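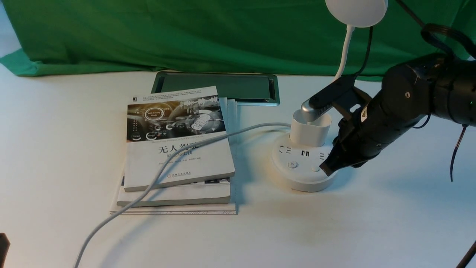

Pimside Reading Room Table, Series 4

Item group: Library and study furniture
Manufacturer: Skomura
Distributed by: Engelhardt Institutional Supply

Overview

The Pimside is a fixed-height reading table for public libraries, college study halls and staff reference rooms. It is intended for spaces where readers sit for long periods and where the furniture is cleaned every day. The table is supplied as a single unit or as part of a linked run, and all parts in the current series may be ordered separately for the repair of tables already in service.

Series 4 replaces Series 3. The underframe has been redrawn so that the legs stand at the outer corners, and the center stretcher found on earlier tables has been removed. Readers who use wheelchairs may now approach from either long side. Series 3 tops do not fit the Series 4 underframe, and customers with mixed stock are asked to state the series on every parts order. The series mark is stamped on the inner face of the left rear leg.

Top

The top is a one-piece panel with a matte finish and a rounded front edge. The matte finish is standard because gloss surfaces produce glare under ceiling lighting, particularly in rooms without window blinds. The edge band is bonded to the panel and continues around all corners. It cannot be replaced on site. A top with a damaged edge should be returned to Engelhardt for rebanding or exchanged for a new one.

Tops are available in white, pale gray and oat. White is the usual choice for map and print rooms. Oat shows pencil marks less readily and is often selected for school libraries. Slight differences in shade may occur between production runs, and customers furnishing a single room are advised to place one order for the whole quantity.

Dimensions and capacity

Depth of top: 650 mm
Thickness of top: 38 mm
Maximum evenly spread load: see the plate fixed beneath the top
Readers per linked pair: 4
Width: made to order in the sizes shown on the current price list

The depth given is for the single-sided model. Double-sided tables are built from two single tops joined along the rear edge with the Flultlow connector, described below.

Flultlow connector

The Flultlow connector is a concealed bracket that draws two tops together and holds them level. It is fitted from beneath with the hex key supplied. No drilling is required. When correctly adjusted, the joint is flush and will not catch loose sheets or the corners of book covers.

Connectors should be checked one month after installation and once a year from then on. Linked tables must be separated before they are moved. Dragging a linked run across a floor will bend the bracket, and brackets bent in this way are not covered by the warranty.

Accessories

Divider screen. A low fabric screen that clamps to the rear edge. Available in the same fabric colors as the Skomura seating range. The fabric cover is removable for washing.

Book rest. A sloping rest with a padded lip, suitable for bound volumes. The rest is not attached to the table and may be put away when not needed.

Cable port. A round opening with a hinged lid, cut at the factory. It must be specified when the order is placed. Engelhardt does not supply cutting templates, and openings made on site end the warranty on the top.

Levelling feet. Four are supplied with each table and provide 20 mm of adjustment. Longer feet may be ordered for uneven floors.

Care and cleaning

Dust the top daily with a soft dry cloth. Remove marks with a damp cloth and a mild soap solution, then wipe dry. Do not use abrasive pads, bleach or furniture polish. Polish leaves a film that may transfer to paper and bindings. Ink should be blotted at once and treated with the cleaner named in the care leaflet. Adhesive labels must not be applied to the top; table numbers should be mounted on the leg plate provided.

Delivery and assembly

Tables are delivered flat, with the top and underframe in separate cartons. Assembly requires two people. The top should be laid face down on a clean blanket while the legs are attached. Engelhardt offers an assembly service for linked runs and will remove packaging from the building on request. Stairs, narrow corridors and limits on delivery hours must be noted on the order form.

Orders received by the end of October are scheduled for delivery during the winter recess, when most college customers prefer to have work carried out.

Warranty

The underframe and top are warranted against faults in materials and workmanship under normal indoor use. Fabric parts are covered by separate terms. Claims should be made in writing to Engelhardt and must quote the series mark and the original order number.

Related items

Pimside standing-height table
Pimside periodicals bench
Skomura stacking reading chair
Flultlow connector, spare set with hex key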